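Talpur Workstation Interiors: README

Print this page | E-mail this page

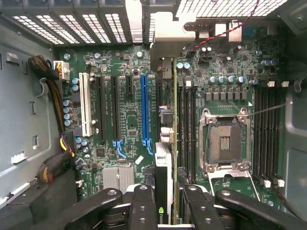 Open tower, expansion slot area, graphics card in place.

Version of July 30, 2021

1. Contents

Talpur is a set of 2747 still pictures of the insides of desktop workstations. It covers motherboards, expansion slots, power cabling and cooling parts. The machines came from the Clillport refurbishing shop and were opened on the bench for cleaning and parts checks. Prices, serial numbers and owner records are not included.

2. Layout

stills/ picture files, grouped by machine
labels/ one text file per still
parts.txt list of permitted part names
notes.txt known errors by machine

Labels are plain text, one part per line: part name, color, state. State is one of seated, empty, loose or unclear. Use unclear when a cable or another part hides the connector.

3. Naming rules for slots

Slots are named by type first and color second. The board in the picture at the top has a long white PCI slot, long black PCIe slots, a short black PCIe x1 slot and a long blue PCIe x16 slot with blue latches at its bottom end. Color alone does not identify a type. Board makers do not agree on it, and Amby boards in this set use blue for memory as well.

A latch is labeled with its slot and gets no line of its own. Heatsinks are entered as "heatsink, chipset" or "heatsink, processor". If the part underneath cannot be determined, enter "heatsink" only.

4. Cables

Sleeved bundles are one item. Wire colors are listed only where they show, for example at a power connector or through gaps in the sleeve. Thin twisted pairs are entered separately. Do not guess the far end of a cable that runs out of view.

5. Known problems

- In 30 stills the color field for capacitors is blank.
- Skiritz cases were labeled before the April change to the part list. They still use "card slot" for both PCI and PCIe.
- Small white stickers on boards are entered as "label" and their text is not transcribed.
- Four machines have no entry in notes.txt.

6. Changes

Release 9 merges "grille" and "vent" into "grille". File names are unchanged from release 8.

Print this page | E-mail this page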